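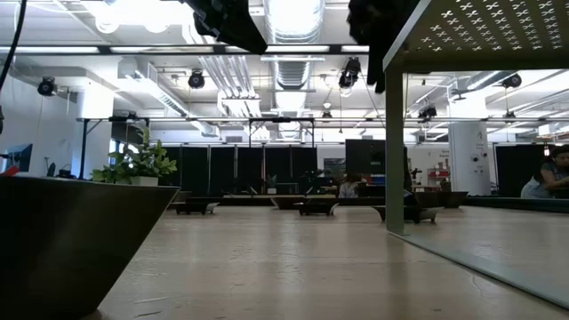
Table with planter, green stand and clear panel; ceiling duct and lights behind.

Room check, Wosivberg, ground floor
Checked by: Austra Paulauskas
Date: January 5, 2018

1. Tabletop, light wood -- OK. Surface is smooth, no splinters found by hand. Please do not put wet pots directly on it.

2. Large dark grey planter -- OK with comment. The base is much narrower than the rim, so it can tip if somebody leans on it. Keep it away from the table corner.

3. Plant in small white pot -- OK. Leaves are healthy. Water it in the sink.

4. Green metal stand -- OK. I pressed on the top panel and it did not move. Edges of the small cross cutouts are not sharp. Maximum load by our rule is 40 kg.

5. Clear panel lying on the table -- NOT OK. It is difficult to notice from the side and a sleeve can catch the edge. Store it upright in the rack, or put colored tape on the edge. Saulius Vanags will do it.

6. Ceiling light strip -- OK, no flicker during 2 minutes.

7. Ventilation duct -- OK from the floor. I did not go up on the ladder. Dust inside was last checked in September.

8. Spotlight-style cameras and pipes under the ceiling -- fixings to be checked from the ladder, same day as the duct.

9. Walkway beside the table -- 80 cm, OK.

Open points: 5, 7, 8. Send answers to room 215.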